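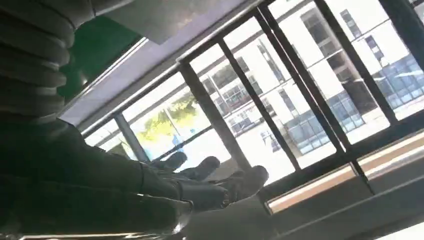
The hand by the window, fingers open.

Sorting bench build: frequently asked questions
Last updated August 6, 2018

What is the bench for?
Weighing and bagging small wire orders for the Vendel workshop. Members order coils, and the robot is meant to pick, weigh and scan them. Senad Krasniqi runs the build. Gøran Midtbø wrote the grasp code.

Is it finished?
No. Scanning and weighing run as separate programs. Joining them is the job for November.

Why two arms?
One holds the scanner and the other handles the coils. We tried a single arm with a scanner on a stand, and labels on the far side of a coil were missed too often. 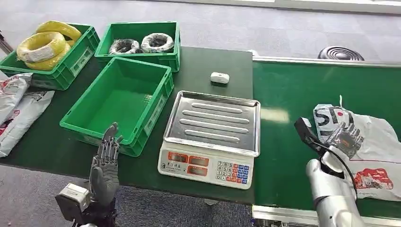
Bench layout with the crates, the scale and the belt. Black handheld device, likely the scanner, in the right hand.

Do the crates have to be green?
No, any color works. The vision code looks for the rim and ignores color. It does need an open top and a crate that sits flat.

How does the robot read the weight?
Over a serial cable. It takes 3 readings and keeps the middle one. If they differ by more than 2 grams, it waits and starts over.

Can it pick up a loose coil?
Not reliably. Tie the coil in at least two places before it goes in a crate. Loose ends catch between the fingers.

Does daylight cause trouble?
Yes, for the wrist camera. Facing the windows, it loses detail on dark parts. We lock the exposure before each run.

Can I use the bench?
Members who have done the safety session can book it for up to 4 hours. Keep the belt speed at 20 percent or lower, and stay on the far side of the rail while the arms are powered.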